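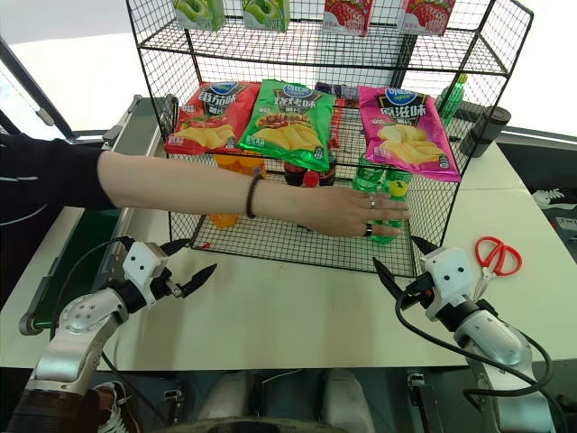 Floorball Cup draw: Jarnow away, again

Forum > Indoor sports > Floorball > Cup and league talk

pushpass_pete
2020-01-22
Draw's out. Jarnow at their place in the quarter final. Third year running we go there. Winner plays Skikton or Brurer, semi is in February, date not fixed yet.
Anyone driving? Got room for two plus bags if the sticks go on the roof.

lefthook
Was hoping for Brurer at home. Jarnow's hall is tiny, you can't hear the ref and the boards move when you lean on them. We lost by 4 there last time and it could of been more.

Tarn_End
We lost by 4 because we pulled the keeper with ages left. Not the hall's fault.

lefthook
Didn't say it was the only reason. Said it was tiny.

pushpass_pete
Pulling the keeper was right at the time. Two down, nothing to lose, cup game. You'd do the same.

Tarn_End
I would not. Two down with that long to go you keep five out and a keeper in and play. One goal and it's a game. We gave them two free ones from their own half.

midrink_mo
can we not do this thread again. who's fit?

pushpass_pete
Ulla Mäkelä trained last night, full session, no strapping. Took every free hit. Jääskeläinen still out with the ankle, back for the league game after, maybe.

midrink_mo
Massive that Ulla's back. Second line has been all over the place without her, no one drops when the defender goes forward.

Green_Bib
Agree on Ulla but I wouldn't start her. Bring her on second period. She's had weeks off and Jarnow run at you from the first whistle.

lefthook
Start her. If she's fit she's fit. What's the point being 2-0 down and then sending on your best player

Green_Bib
Point is having her in the third when their legs go. They've only got two proper lines. Watch them against Skikton, they were hanging on at the end.

Tarn_End
With Green_Bib on this. Jarnow fade. They had a three goal lead on Skikton and won by one.

pushpass_pete
They still won though

Tarn_End
Yes. Thats why they're in the quarter final Pete

stickbag
Ticket question. Is it pay on the door or do we need to book? Last year I got turned away and listened from the car park.

midrink_mo
Book. The hall holds 505 and home members get first go. Away lot is 151 seats, all behind the goal at the far end.

stickbag
151 is a joke, we took more than that to Brurer for a friendly.

lefthook
Told you it was tiny

Green_Bib
To be fair to them it's what they've got. Our place isn't a palace. Online stream got over 3216 views for last year's game, so people will watch it somehow.

stickbag
Stream was one camera that kept following the wrong player. No thanks. Where do I book

midrink_mo
Club desk, before training. Names on the list first, money after. Two per person max.

pushpass_pete
So back to lifts. Stickbag you're in if you want. Leaving from the leisure centre, the back car park not the front one, barrier's broken on the front.

stickbag
Yes please. Can bring my lad? He's small

pushpass_pete
That's my two then. Full.

lefthook
I'll take three if someone does the driving home, want a pint after

Tarn_End
I'll drive home. But we're not talking about the keeper.

lefthook
Deal. Still think 5-4 to us, Ulla with the winner.

Green_Bib
Off the bench.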